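**Wendby Public Library** -- thread on changes to borrowing, starting in July

1/ Beginning in July, the Wendby Public Library will no longer charge daily late fees on books, magazines, or audiobooks. The change applies to every cardholder, adult and child, at the main building and at the Paisan Street branch.

2/ Fees already on an account will be cleared by staff during the first days of the month. Cardholders do not need to call or fill out a form. At last count, 557 accounts were blocked over unpaid late fees alone, and all of them will be reopened.

3/ Due dates remain in place. Books go out for 3 weeks and may be renewed twice, unless another reader has placed a hold. New releases go out for 7 days and may not be renewed.

4/ An item that is six weeks overdue will be marked as lost, and the account will be billed for the price of a new copy. The bill is removed in full when the item is returned in good condition. Charges for lost or damaged items from past years are not part of this change.

5/ Items borrowed from other towns through the Pirnine exchange follow the rules of the library that owns them. Some of those libraries still charge by the day. The lending library's name is printed on the paper band around each item -- please leave the band on.

6/ Lamduan Sitthichai, head of borrower services, on the reasons for the decision: "Late fees brought in very little, and we spent a good deal of staff time collecting them. Families who owed a few dollars stopped coming in. We would like them to come back."

7/ The library expects to reopen shelf space for some 1,000 paperbacks at Paisan Street this summer. Donations in clean condition are accepted at the front desk during open hours. We cannot take textbooks, encyclopedias, or anything that has been stored in a damp basement.

8/ The online catalog, Binine, will be offline overnight while account records are updated. Service should return by 6 a.m. Holds placed before the update will keep their place in line. Renewals may be made by phone until 8 p.m. the evening before.

9/ Questions about a particular account are best handled at the desk or by phone. Please do not post card numbers in replies to this thread.

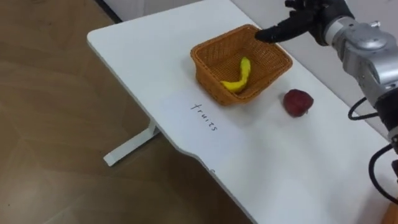 10/ A printed copy of the new borrowing rules is available on request at both locations, in regular and large type. Replies here are read on weekday mornings.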